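About Skinetham

Share 4 | Comments 0

Skinetham is a small company in Tarnville. We help other companies to use robot hands and robot arms in a safe and orderly way. We do not build the robots. We write the working rules, we test them on our own tables, and after this we teach them to the people who will stand near the machine each day.

How we started

The company was founded by Henrique Calado and Jhair Escobar. Before that, both of them worked at Falcão, a packing business, where Henrique was responsible for the line and Jhair for the training of new staff. They had a thick binder of safety rules for the big machines, and almost nothing for the small tasks: how to put a product on the table, who may touch it, when to stop. Each shift had its own habits. Jhair began to write the habits down and compare them, and from these notes came the first version of what we now call the Prunby Rules. The name is from the street where we rented our first room.

The first version had 4 pages. The present one has 19 rules, and we are glad that it did not grow more. We think a rule that an operator cannot remember at six in the morning needs to be written again.

What we do

Most customers come to us when they already have a robot and are not sure about the daily work with it. We visit, we watch a full shift, and we ask many questions, also to the night team. Then we write a draft in everyday words and try it in Tarnville with the customer's own products. A task must be repeated 300 times under the draft before we sign it. For tasks with cables, bags or other soft things we ask for 500, as these things never lie the same way two times.

We also give courses. The basic course is for operators and takes one morning. The longer course is for supervisors and includes how to write a stop report, how to change a rule, and how to explain the change to the team.

Our rules do not replace the law or the manual of the manufacturer. If there is a difference between them and us, please follow the stricter one and write to us, so that we can correct our text.

Some of the rules we work by

1. The table is cleared before each task. Only the items of the task stay on it.

2. Hands stay out of the work area while the arm has power. To move an item by hand, first stop the arm, then say it aloud to your colleague.

3. A box is opened fully before the gripper goes near, and the lid is folded back so that it does not stand in the way of the fingers.

4. Look for cable ends before each start. A plug lying outside the box is written on the task sheet, with its position, and the operator decides if the task can begin.

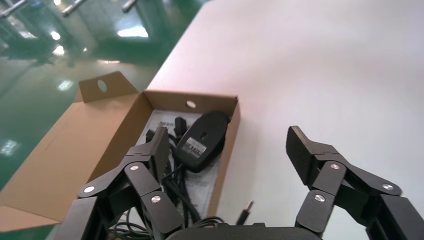

Who works here

Henrique leads the visits and the testing. Jhair leads the courses and keeps the text of the rules, and every change must pass his desk. New colleagues spend their first month as operators, also if they were hired for the office.

Visit us or write to us

Customers and schools are welcome to see the test room by appointment. The next operator course begins in September. The current Prunby Rules can be asked for by email without cost, and you may print them for your own workplace if you keep the version number on the page.

This website uses cookies to remember your settings. Accept | Read more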